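Opinion | Robots & Learning

By Sebastião Barros
May

I want to make a case for the dull parts of robot data, and I want to make it with a tote bag.

Our group at Botuvthorpe has spent the spring collecting demonstrations of two-armed handling of soft things. A person drives the arms, the cameras record, and at the end we have one more example for a learning system to chew on. We call the project Gedon. As of this morning Gedon holds 3204 examples, and I would guess I have watched more of them from start to finish than is healthy. I love them! I love the clumsy ones most of all.

There is a habit in our field of treating collection as the chore before the science. You gather the data, you clean it, you hand it over, and then the smart people begin. I think this has it backwards. Nearly everything a learned policy will ever know about a handle or a fold of cloth was settled on the day somebody sat down and did the task. The training run can only make use of what was put in front of it.

So let me start with the footage that gets thrown out first.

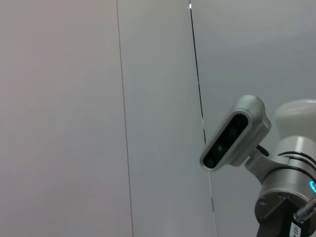

For years the common advice was to trim. If a wrist camera was staring at a wall, cut it. If the object had left the view, cut that too, and keep the grasp, the lift and the put-down. I followed that advice on an earlier project, Flimeo, and I trimmed with real pride. We got tidy clips, each one starting a moment before contact. And the policy we trained on them was lost whenever it had to begin from anywhere else. It had never been shown how a search looks. It had never been shown that a blank view is a perfectly ordinary thing to have, and that the right response is to keep moving and lean on the other cameras for a while.

A person reaching behind a couch for a dropped pen isn't getting much from their eyes either. They still know where their hand is. A robot with several cameras and good joint readings can be in the same happy position, but only if the examples include those moments. When we put the trimmed sections back into 200 of the Flimeo examples and trained again, the arms stopped freezing at the start of a run. I remember whooping loudly enough that someone came in from the next room.

My second argument is about bags, and about soft things in general.

Rigid blocks are wonderful for a demo. You can measure them, you can put them back exactly where they were, and a grasp that worked on the first try will probably work on the fourteenth. A fabric bag gives you none of that. Pinch the rim and the front sags. Pull on a handle and the opening changes shape. Let go and it may stand up or slump over, and which one it does depends on how it was folded in the drawer last night. I have done the same bag task 14 times in a row and never once started from quite the same bag.

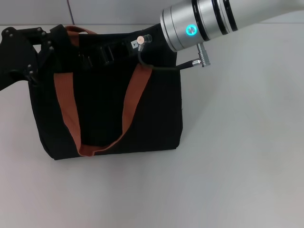 People sometimes ask why we don't stuff the bag with cardboard so it holds its shape. We could, and our success numbers would look great by lunch. But the mess is the lesson. A grocery bag in a kitchen has no cardboard in it, and if we want robots that are any use in a kitchen we have to let them meet cloth as cloth, with the creases and the straps going wherever they like. I would trade ten clean examples for one where the operator had to regrip.

That brings me to mistakes. Of our current set, 613 examples contain what the labeling sheet calls a correction: a missed pinch, a slip, a second try. The first version of the sheet marked those as failures and left them out. I argued hard for keeping them and I'd argue it again tomorrow. A second try is where a skilled operator shows you what they know. You can see them back off, change the angle, wait a beat and go in again. If a system only ever sees perfect runs, it has no idea what to do half an inch away from perfect, and half an inch away is where it will spend most of its working life.

There is a fair objection here, and my colleagues on the Michailidis side of the building make it often. Keep everything and you also keep the bad habits. An operator who always overshoots will teach overshooting. Storage costs money, and long recordings slow down training. I grant all of it. My answer is to label more and delete less. Mark the corrections, mark the searching, mark the waiting. Then whoever trains the model can turn each of them up or down, and can change their mind next year. A deleted minute gives them no such choice.

It does ask more of the people at the controls, and I think they deserve far more credit than they get. Good teleoperation is a craft, like icing a cake with very long spoons. Their names should be on the papers.

If you run a collection effort of your own, these are the things I'd ask you to try before your next big batch:

1. Keep the approach and the retreat in every example, including the stretches where a wrist view has no object in it.

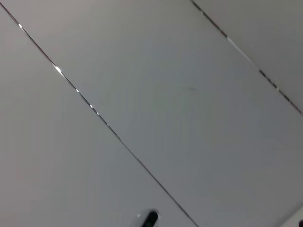 2. Start from a different fold or slump each time, and let the operator choose it.

3. Give corrections their own label and leave them in the set.

4. Have the person who trains the model drive the arms for a full afternoon. Ours did, and she rewrote half the labeling sheet by dinner.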